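搜索 请输入关键词 站内搜索 全部栏目

城墙修得太好了

三月里我去了一趟克莱斯特顿(Clesteron),专门看那段城墙。城墙刚修完,门票涨了一倍,停车场也扩了一倍,可见主事的人对历史的分量是有数的。

我站在墙根底下,抬头看了很久,心里冒出一个很不体面的念头:这墙比我家小区的围墙还新。

石头是新切的,棱角分明,勾缝的灰浆白得晃眼。垛口一个不缺,整整齐齐排过去,像刚做完正畸的牙。城门上的铁闸可以升降,每天下午四点升降一次,配鼓声。据说原来的铁闸早在两三百年前就拆去打了犁头,现在这一副是照着邻郡另一座城门仿的,而邻郡那座,又是上一代人照着一本画册仿的。画册的作者没到过当地。

我并不反对修古迹。不修它会塌,塌下来砸到人,砸到人要赔钱,这道理我懂。我反对的是把它修得像从来没有老过。一段城墙最值得看的地方,往往是它后来挨的那些事:被炮打缺的一角,被农民搬走砌猪圈的那几层石头,守军在门洞里刻的歪歪扭扭的名字和脏话。克莱斯特顿的城墙挨过围城,挨过火,挨过一任爱好园艺、在城头种葡萄的镇长。如今这些都抹平了,只在说明牌上留了一行字:“历经沧桑。”

沧桑在哪儿呢?我绕城走了一圈,大约4000步,没找着。

说明牌本身倒值得多说两句。从前的老牌子是铸铁的,字小,啰嗦,谁在哪年守城,粮食吃到哪一天,讲得清清楚楚,读完要站到腿酸。新牌子是亮面的,一块牌子两句话,一句形容词,一句请勿攀爬。旁边有个码,扫了可以听一段配乐朗诵,内容还是那两句,读得比较慢。我旁边一位老先生扫完以后把手机举到耳边,听了一会儿,问他太太:“完了?”太太说完了。两人就去买冰淇淋了。

城门里新开了一间纪念品店,卖木剑、塑料头盔和一种叫“攻城者”的软糖。我买了一包。味道不错,比说明牌有内容。

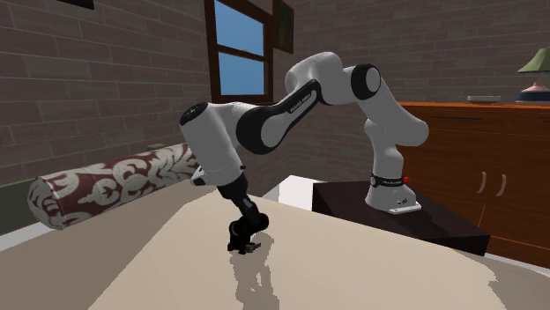 Franka Emika 机械臂(电脑渲染图)

跟克莱斯特顿比起来,我更喜欢朱索普(Jurthorpe)的那座小炮台。朱索普离海近,炮台建起来是为了防一支始终没有来的舰队,建成以后闲得发慌,先后当过火药库、检疫站、渔具仓库,还做过四年舞厅。管事的人没什么钱,于是什么都没拆。你走进弹药室,墙上一层是军方刷的白灰,一层是检疫站的绿漆,再一层是舞厅时代画的棕榈树,画得很糟,棕榈树长得像拖把。炮位上没有炮,地上只有一圈生锈的铁轨,炮架当年就在上面转。

你站在那圈铁轨中间,自己转半圈,就明白当年的炮手能看见什么,看不见什么。左边的岬角挡住了半个海湾,也就是说,敌人只要从左边来,这座炮台就白修了。这件事没有一块牌子告诉我,我是站在那里自己看出来的,得意了一整天。

带我进去的是诺琳·霍根(Noreen Horgan),她在那里管钥匙,也管讲解。她的讲解有一个特点,不知道的就说不知道。我问她墙上那个圆洞是干什么用的,她说:“有人说是通风,有人说是传话,我觉得是砌墙的人量错了。”我在各地听过那么多讲解,极少有人肯把“量错了”列为一种可能。可是只要自己装修过房子,就知道这种可能性有多大。

她还说,前些年有人提过一个方案,要把棕榈树铲掉,恢复弹药室“应有的面貌”,再放几个穿军服的蜡像。预算报上来,够炮台补两千年的漏雨。方案就搁下了。我听了十分感慨:穷,有时候是文物保护最得力的干将。

当然,有人会说我这是读书人的矫情。普通游客拖家带口,开两个小时的车,总不能让人家看一堆烂石头和一棵拖把。孩子要看铁闸落下来,要听鼓,要戴头盔。这话我承认有道理。我小时候对历史的兴趣,也是从一把塑料刀开始的,那把刀在朝代上经不起任何推敲。所以木剑尽管卖,鼓也尽管敲,我只求把真墙和假墙分开。新补的石头换个颜色,或者凹进去一点,让人一眼看得出哪里是十五世纪,哪里是去年的工程款。这种做法早就有了,不难,也不贵,只是剪彩的时候不大好看。

问题恐怕就出在剪彩上。一座古迹修完,总得有人来剪彩,来的人总要合影,合影总希望背景整齐。你若请人站在一处炮弹打出来的缺口前面合影,他会以为工程没做完。于是缺口补上了,青苔刷掉了,门洞里那些守军的脏话磨得干干净净。我特别舍不得那些脏话。围城的时候饿着肚子刻下来的字,一笔一画都是用了力气的,骂的是他们自己的伙食官。正史里没有这位伙食官,他在世上只留下这一句评语,如今连这一句也没有了。

韦尼戴尔(Venildale)那边的古堡听说也要动工了。我年轻时去过,塔楼塌了一半,楼梯通到半空就没有了,拉着一根绳子拦人。站在绳子前面往上看,能看见乌鸦,也能看见当年壁炉的位置,孤零零挂在三楼的墙上,下面没有楼板。我当时在那里站了半个下午,想有人曾经坐在那个高度烤火,抱怨天气。新方案的效果图我看过了,塔楼补齐,楼梯接通,顶层是咖啡厅。壁炉也保留,改成燃气的。

咖啡我大概还是会去喝的。我这个人立场一向坚定,但爬完塔楼总会口渴。

只是想趁动工以前再去看一眼那个壁炉。要去的朋友记得穿防滑的鞋,从北面的小路上去,正门那边已经围起来了,围挡上印着大幅的效果图,天很蓝,没有乌鸦。

最后更新:三月

相关文章
戈多伊(Godoy)的护城河里为什么养鹅
一位伙食官的身后名
朱索普炮台:舞厅时代的几张门票
谁来给说明牌改错别字
韦尼戴尔古堡北路步行指南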